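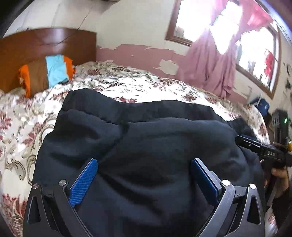

Notburga Reisinger, Groment
Speaker notes, Hosham methods meeting, 13 June 2019

Slide 1. Say hello, thank the chair, start straight away. I am talking about how we teach a two-armed robot to handle clothes on a bed, using demonstrations that people give by hand in their own bedrooms.

Slide 2. The black garment on the flowered bedspread is a hard case for us. Dark, slightly shiny cloth shows few edges, so the network has to find the waistband from its folds and highlights. Point out the blue pads and the gap between them. Mention that each demonstrator holds 2 grippers, one per hand.

Slide 3. The data. We kept 3,428 demonstrations, recorded in 21 homes. Another 898 were thrown out in February, nearly all for lost tracking near windows. Do not go into the tracking here, there is a backup slide. 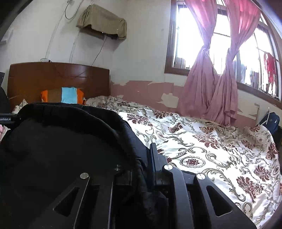 Slide 4. The method. We called it Skirneo. It predicts the next short stretch of motion for both hands from the wrist views alone. There is no map of the room and no model of the cloth. Bright curtains, peeling paint and patterned bedding all go in as they are. We tried cropping the background away and the policy got worse at finding the edge of the mattress.

Slide 5. Comparison with Tanner, our older system, which was trained on a bare table. Tanner does well on the table and badly on beds. Skirneo is slower on the table — say this before somebody asks.

Slide 6. Limits. Dark cloth on dark bedding still fails. Thick padded items are weak too, as the jaws tend to close on the padding and miss the seam.

Slide 7. Leave the contact details up. If time is short, skip slide 5 and go to questions.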